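Hand-Held Gripper Comparison: Bench Inspection Checklist

Site: Sudisdale, bench 2
Units compared: Merkeck pair (A), Tellico pair (B)
Inspector: Geeta Pandey
Period: October
Status key: OK / OK with comment / Open

Section 1. Bench and surroundings

1.1 Frame bolts tight at all corners. OK.

1.2 Board flat, clean and fixed to the tabletop. OK with comment. Front left corner lifted slightly under hand pressure. New tape applied, rechecked after the first set of trials, no movement.

1.3 Stands outside the operator's reach with both arms extended. OK.

1.4 Floor cables clear of the place where the operator stands. OK with comment. Cables may stay on the floor at the back and sides of the table. Front edge to be kept clear at all times.

1.5 Room lighting at the level used for the previous comparison. OK. Do not change between pair A and pair B.

Section 2. Grippers, before power

2.1 Jaws open and close over full travel by hand. A: OK. B: OK with comment. Right unit of pair B has a rough spot near full close. Still usable. Grease and retest before the next round.

2.2 Jaw pads seated, no cuts, no lifted edges. A: OK. B: OK.

2.3 Marker plate tight on its mount. A: OK with comment. One screw on the left plate took a quarter turn. A loose plate gives a pose error that looks like a tracking fault, and we lost most of a morning to that on the Iyengar units.

2.4 Marker dots clean and complete. A: OK. B: OK.

2.5 Cable strain relief holds under a light pull. A: OK. B: Open. Sleeve on the left unit slides back on the cable. Replace.

Section 3. Grippers, powered

3.1 Both units of the pair report to the controller within 20 seconds. A: OK. B: OK.

3.2 Jaw width reads zero at full close. A: OK. B: OK with comment. Right unit reads 2 mm at full close, probably the same rough spot as 2.1. Offset entered by hand and written on the bench sheet.

3.3 Housing temperature after 16 minutes of use. A: OK. B: OK. Both comfortable to hold with bare fingers.

3.4 Operator wears dark, close-fitting sleeves. OK. Loose cuffs cover the marker plate when the wrist turns in.

Section 4. Lamp task

The lamp was chosen as the main test object for its round base and smooth globe. Approach is from the side at base height. The operator closes on the base only. The free gripper stays open, low and away from the lamp until it is called for in the task sheet. 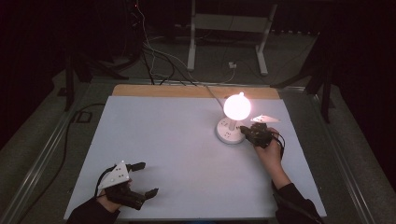 Why is the lamp gripped by the base and never by the globe?

The globe is the weakest part and heats up while lit. Jaw force on either pair is high enough to crack it, and the controller has no force limit set for this task.

4.1 Lamp and its cable free of damage. OK. Inspect with the power off.

4.2 Tracking holds with the lamp lit. A: OK. B: OK with comment. Right unit dropped out twice when the plate was turned flat to the bulb. Tracking came back without a restart both times. Add a note to the operator sheet to keep the plate angled outward.

4.3 Gripper cable does not touch the lamp during approach. A: OK. B: OK with comment. The cable on pair B is stiffer and springs forward when the wrist drops. Clip it to the operator's forearm for now.

4.4 Base does not slide on the board at contact. A: OK. B: Open. Slid on several trials. Pad material on B is harder, so contact pushes before it grips. Test with soft pads before scoring this item.

4.5 Lamp switched off between sets. OK. Let it cool before handling.

Section 5. Records

5.1 Trial count matches the log. OK. 107 trials logged over both pairs, none missing.

5.2 Dropouts marked by hand at the time they occur. OK with comment. Two marks on the pair B sheet had no trial number. Filled in from the log.

5.3 Controller settings saved with each set. OK. The manual offset from 3.2 is not stored in the settings file and has to be entered again after a restart.

Open items

2.5 Replace strain relief sleeve, pair B left.
4.4 Fit soft pads to pair B and repeat the contact trials.

Overall comment

Pair A is cleared for the next round. Pair B may be used for practice once the sleeve in 2.5 has been replaced, but results should not be compared with pair A until 4.4 is closed. Grip comfort was not scored. Operators preferred the handle on B and found its trigger travel long.

Checked: G. Pandey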